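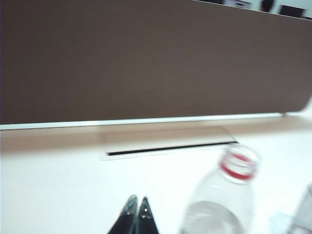

Vindon parallel gripper with wrist camera: a long look after a few months of pouring
Posted 8/20/24 by Halldóra Eyvindsson

I have wanted to write this one up since March, when the Vindon came out of its box, and I kept putting it off because there was always one more thing to try (there still is, but I have run out of excuses). If you are weighing it up against the Tosance, or you're wondering whether to keep the gripper that came with your arm and spend the money on a better controller, I hope some of this is useful. It got rather long, so do put the kettle on.

First, what you get for your 800 euros. There is the gripper body, two sets of fingers, the little wrist camera on its bracket, a cable that is longer than you'd think you need and turns out to be just right, and a printed booklet which is lovely to look at and skips the page you will want most, the one on setting the closing force. I found that in the online manual in the end, under "maintenance" of all places.

Fitting it was a pleasure. The bolt pattern matched our arm straight away and the whole thing was on in less time than it took me to find the right hex key. The Tosance needed an adaptor plate, and the plate needed longer screws, and the longer screws took nine days to arrive, so you can imagine how pleased I was!

Now, pouring. I use water pouring as my test for nearly everything, because a thin plastic drinks bottle is such an awkward customer. Squeeze too gently and it slides when you tip it, squeeze too hard and the sides give way and you get a great glug all over the desk. The weight shifts the whole time as well, so a grip that is fine at the start may be quite wrong by the end. The Vindon lets you set the force in small steps and, better still, change it during a move, and after an afternoon of fiddling I had a setting I was happy to leave alone. Over 438 pours in my notebook I had 13 that I would call spills, and most of those were my own fault for starting the tilt too early. With the Tosance I gave up after 376 pours, and I didn't enjoy adding up the spills, so let's just say there was a towel permanently on the chair.
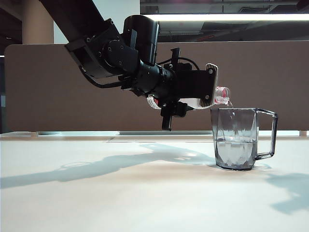
Pouring from the bottle into the pitcher, with the gripper holding it sideways.

The ribbed finger pads deserve a kind word too. I had expected to be buying replacements by the summer and I haven't yet. My one grumble is that the pads are fiddly to line up when you change them, and you do have to get them square or the bottle sits at a slight twist and the stream wanders off to one side.

On the controller side I ran everything through a Salminen box, which I already had and am fond of in the way you get fond of an old car. The Vindon plugin for it is plain but it works, and it starts up without complaint. I did borrow a Miltach for a fortnight to compare. It has the nicer screen and much the nicer buttons, and the motion at the end of a tilt was a touch smoother, but it dropped the gripper connection often enough that I was glad to go back.

And so to the wrist camera, where I have to be a little less glowing. For approaching a bottle from a comfortable distance it does well. The view is wide, you get plenty of desk in it, and you can see your fingertips coming in at the bottom, so lining up is easy. Move in close, though, and the focus goes completely soft, and you are left with pale blurs and bright specks where you had hoped for an edge. Quick moves smear as well. I now do the last bit of every grasp from the fixed camera beside the table and treat the wrist one as a helper for the approach.

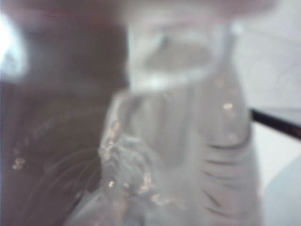 Joni Kinnunen wrote to me that the close-up softness is the same on his, and that he got round it by having the arm stop a hand's width short, take its last good picture there, and go in blind on that. He also thinks the lens ring can be turned with a bit of patience, though he hasn't dared to try while it's under guarantee.

I've since copied his stopping trick and it does help, so thank you, Joni. I'd still buy the gripper again tomorrow, and if Vindon ever sell it without the camera for a bit less, I'd buy that one and put the difference towards spare pads.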